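The Clerton code of practice for robots in the home has reached 287 pages, and I have read them so that you can go on with your life. It tells us how hard a machine may squeeze a person, a pet and an egg. On coats it is silent - a strange gap, given how much of the work is picking up clothes. I would swap most of chapter 3 for one plain rule: practise in bedrooms as people leave them, and publish the failures next to the successes.

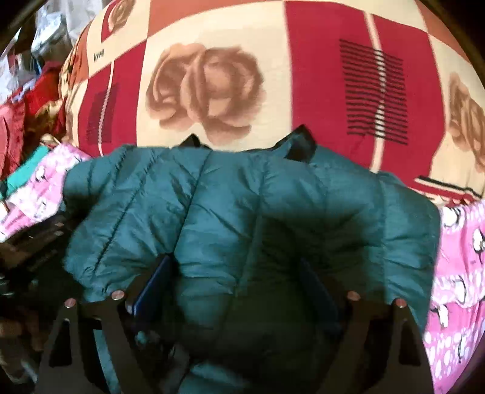
Gladys Mwaipopo writes that publishing failures is fine, but first the code should say what counts as one.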